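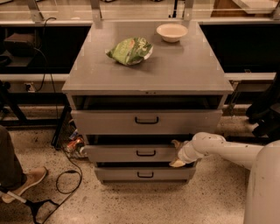 Grey drawer cabinet, top drawer pulled forward.

Ticket: stock labels printing blank after Platport update
Opened by: Viorica Rusu
Assigned to: Julián Bravo
Priority: normal (I asked for high)

Viorica Rusu
Since Platport updated itself on the stores PC, every label job over 27 labels comes out with the rest blank. The roll still feeds, so we pay for the blanks. Shorter jobs are fine. The release note says "improved print reliability". I'd like to know whose.

Julián Bravo
Thanks Viorica. Please restart the printer and the PC, then reinstall the Grisska driver from the shared folder.

Viorica Rusu
Done, in that order. Sent a job of 60. Got 27 printed and the rest blank. I did say in April, when the last lot of labels went wrong, that reinstalling the driver never changes anything, and I'm saying it again.

Julián Bravo
Understood. Could it be the roll? Some cheaper rolls confuse the gap sensor.

Viorica Rusu
Same rolls we have always bought, from Skulska. A roll fault would not stop at the same label every time. I put a new one in anyway so we can cross it off. Same result.

Tuesday, July 28, 2020
Xinyi Yao
Picking this up while Julián is away. Can you print to PDF from Platport and tell me how many labels are in the file?

Viorica Rusu
Full 60 in the PDF, all with text. So the data is there and something loses it on the way to the printer.
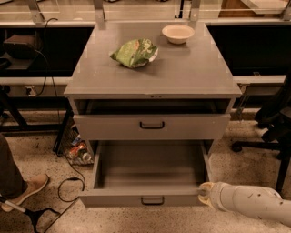 Xinyi Yao
Agreed, and that rules out the templates. My guess is the new "send as graphics" option, which the update turns on. It makes each job much bigger and the printer may be running out of memory. Settings, Printing, Advanced, untick it, save, close Platport fully and open it again.

Viorica Rusu
Unticked. It was ticked again when I reopened.

Xinyi Yao
It needs an admin login to stick. I've changed it from here. Please try again.

Viorica Rusu
60 out of 60. Then I tried 200, also complete. I'm not calling it fixed until it has survived the next update. What stops that one ticking the box again?

Xinyi Yao
At the moment, nothing. I've raised it with the vendor and paused updates on your PC.

Status: on hold, waiting for vendor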